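How to give a cat a tablet (and keep all your fingers)

I've had cats for most of my adult life and I was rubbish at this for nearly all of it. My first one, a huge grey tom, used to hold a worming tablet in his cheek for ten minutes and then spit it out behind the sofa while looking me in the eye. The cat I have now, Getano, is on a daily tablet for his thyroid, so I've had no choice but to get better! By my reckoning I've done this 358 times with him alone, and these days it takes me less time than making a cup of tea.

A quick word first. I'm an owner, not a vet. If your cat is poorly, drooling a lot, or has a sore mouth, ring your surgery before you try any of this. And please don't crush or split a tablet until you've asked, as some have a coating that needs to stay in one piece (mine does, and I only found out because Teodora at our practice happened to ask how I was giving it).

What you'll need

The tablet, out of its packet and ready on the side
A towel, the bigger and older the better
A small syringe with a bit of water in it, no needle obviously
A treat your cat really loves
A pill giver, if you don't fancy using your fingers

Step 1: Try the easy way

Have a go with food before anything else. Soft treats you can mould round a tablet are brilliant for some cats. Give one plain treat, then the loaded one, then another plain one straight after, quickly, so your cat is already thinking about number three while swallowing number two. Check with your vet that the tablet can go in with food, and don't mix it into a whole bowl, or you'll never know how much went down. Getano fell for this for a fortnight and then never again.

Step 2: Get yourself set up

Pick a small room and shut the door. I like a worktop or table at about waist height, with something non-slip on it, because cats hate skidding about. Get everything within reach before you go and find the cat. I can't stress this enough! If you're rummaging for the syringe with one hand you've already lost.
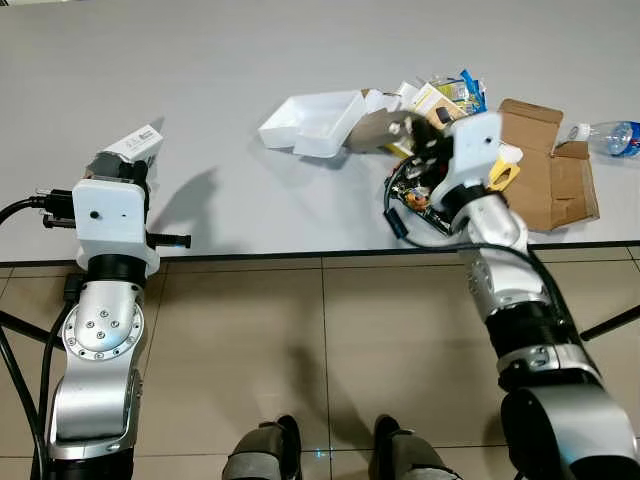
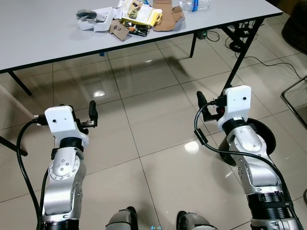
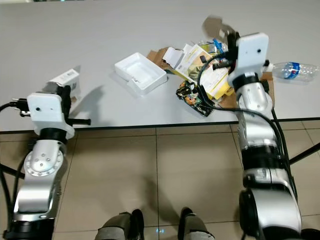
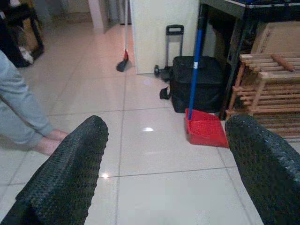
Step 3: Wrap the cat

Lay the towel out flat and pop your cat in the middle, facing away from you. Bring one side up and over the shoulders, tuck it under, then do the same with the other side so that only the head is poking out. It wants to be snug round the neck but not tight – you should be able to slip two fingers in. Calm cats may not need wrapping at all, and some get crosser in a towel than out of it, so go by your own.

Step 4: Open wide

If you're right-handed, put your left hand over the top of the head with your thumb and finger just behind the whiskers, on the cheekbones. Tip the head back gently until the nose points up towards the ceiling. The bottom jaw usually loosens a bit by itself. Hold the tablet between your right thumb and first finger, and use your middle finger on the small front teeth to ease the jaw down.

Step 5: In it goes

Drop the tablet as far back on the tongue as you can, right in the centre. Too far forward and it'll come straight back at you. Let the mouth close, bring the head level again and stroke the throat. A lick of the nose is a good sign that it's gone down.

Step 6: Follow with water

Squirt a little water into the side of the mouth, slowly, giving your cat time to swallow. A dry tablet can stick on the way down and make things sore. A lickable treat does the job too, if food is allowed.

If it all goes wrong

Stop after two or three tries and come back later when you've both calmed down. Don't give a second tablet if you're not sure whether the first one went in; ring the practice and ask. It's also worth asking if the medicine comes as a liquid. My friend Kourosh switched his cat over and hasn't needed a plaster since.

Let me know how you get on, and if your cat has worked out a new place to hide a tablet, I'd love to hear where.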